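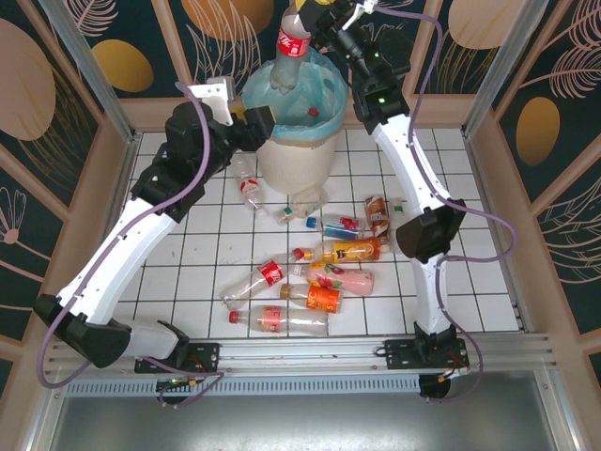 Bottle over the bin, blue liner in.

Home | Fixtures | Results | Minutes | Track Info | Contact

Plunside Short Oval Racing Club
Minutes of the club meeting, March
4 min read | 3 comments | 12 shares

Start 7.35pm, upstairs room at the clubhouse. Chair, secretary, race director, chief scrutineer, pits marshal, two drivers' reps (stock hatch and saloons). Junior rep sent apologies, stuck at work.

1. Last minutes
Agreed, one change. Item 6 should say "outside wall, turn three", not turn two. Secretary to correct the copy on the noticeboard.

2. Opening meeting
Gate was 1,308 paying, up on last year's opener. Bar did well, burger van ran out before the second saloon heat and there were grumbles. Race director pleased with the running order but the gap before the finals was too long, nearly half an hour while the track was scraped. Agreed scraping to start during the junior presentation next time. Pits marshal wants the water cart filled the night before, was told it had been and it hadn't.

3. Track
Turn three still breaking up on the inside line. Two loads of clay from Grurkis, one down, one heaped behind the pit gate. Drivers' reps say the new surface is grippy early and then goes to marbles by the finals. Saloon rep thinks we're not watering enough between heats, stock hatch rep thinks we're watering too much. Left with race director, who will try a lighter soak and more often at the practice evening.

Wall: three plates bent on the back straight. Konow quoted £288 for the lot including fitting. Accepted. To be done before the next meeting, and the welder needs the gate code.

4. Konow Saloon Series
Round one went to the car from the second row, led from lap four. Points sheet went up with 5th and 6th swapped, now put right. Series entry stands at 246 points-scoring starts needed across the season for the bonus fund to pay out in full, at present rate we make it with one round to spare. Saloon rep asked if double-header nights count twice. Yes, they do, it's in the rules, page two.

Protest from heat two. Contact coming out of four, black flag shown. Driver says he was already being turned by the car behind. Stewards looked at the film again from the starter's box, can't see it clearly either way. Result stands. Protest fee to be returned as it was brought in good faith. One against.

5. Scrutineering
Weights. Several stock hatches close to the limit after the final, one under by a whisker and let off with a warning as the scales hadn't been zeroed since the rain. Scrutineer not happy about that and neither were the reps. Scales to be zeroed at the start of each class from now on, and a driver or crew member can watch if they like. No more warnings after that.

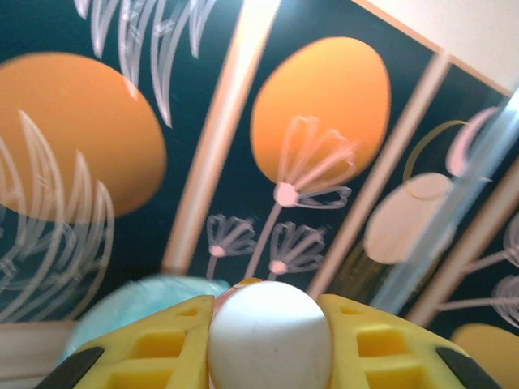
Tyres: marked control tyre only, from the next round. Old stock can be used up at practice evenings. Paiva have the new ones in and will bring a van to the track. Prices on the board, we don't set them so please don't ring the race office about it.

Seat mounts also mentioned. Two cars had seats bolted through thin floor with no spreader plates, both sent home. Reminder to go in the entry email in capitals.

6. Juniors
Entries thin, 7 cars at the opener. Talk of running them with one heat and a longer final. Parents would sooner have the two heats and so would the kids. Leave as is for two more rounds then look again. Demo run at the village fete is still on, transporter wanted, anybody with a spare space to tell the secretary.

7. Pits
Too many vans inside the fence. One support vehicle per car, rest in the top field. Pits marshal to print passes in a diffrent colour for each class. Quads at walking pace, had a near thing by the scales queue. No barbecues next to fuel, which we say every year.

8. Midweek meeting
Proposal for a midweek evening in June, saloons and stock hatches only, first race at 6.30pm. Worries about getting enough marshals after work and about noise, we have to be finished by 9.30. Reps in favour, say drivers from the coast would travel if there's decent start money. Around ten marshals would be needed as a minumum. Vote carried, one abstained. Race director to draft a running order with no interval.

9. AOB
PA still cutting out at the turn one end. Loose cable probably. Someone has gone off with the green flag, spare one in use.
Raceceiver hire, same rate as last season.
Lap charts for the opener are in the race office if anyone wants copies.

Closed 9.10pm. Next meeting April, same room, 7.30pm prompt.

3 comments | Share | Back to Minutes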